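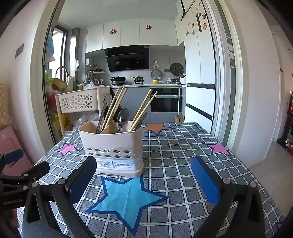

Put the house rules on paper before the arm goes anywhere near a table, one reader wrote in to tell us, and keep them short enough that the whole family will read them. We agree. The rules below are the ones we use at home for robot arms and hand-held grippers working with kitchen things. They were last revised in July 2023.

Before you start

Clear the table of glass and anything with a loose lid. Check that the cloth lies flat. A fold will catch a fingertip and drag whatever is standing on it.

Wipe the finger pads with a damp cloth and let them dry. Grease from one spoon ends up on the next.

Set the speed limit for a powered arm at 100 millimeters a second when people are in the room. The Omedus controller ships with a higher setting, so look at it after every update.

Loads and reach

Our limit is 700 grams, holder included. Keep the base 15 centimeters in from the table edge.

Blades

Scissors and knives count as sharp even when closed. Lay them flat, and keep hands off the table while a gripper is closing on one. The Filbridge checklist puts blades in a separate round, after the chopsticks and spoons. We do it the same way.

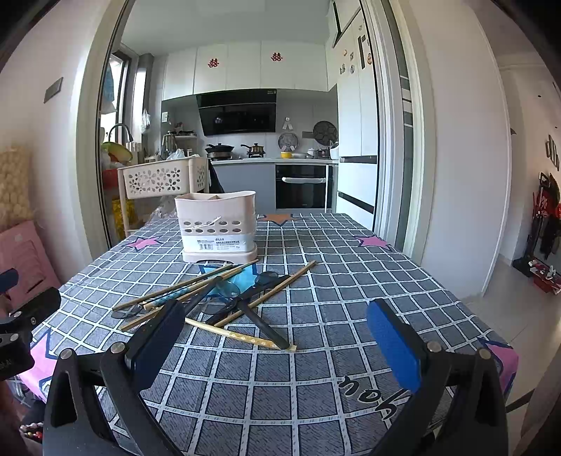
Chopsticks and scissors on the table, utensil holder behind.

Thin round items roll. Grip chopsticks near the middle, one at a time, and lift straight up before turning.

When you finish

Switch off a powered arm at the wall. Wash everything the pads touched before it goes back in the drawer. Check the finger screws every 4 weeks and write the date on the sheet.

Next in this section: Storing batteries over the winter (November)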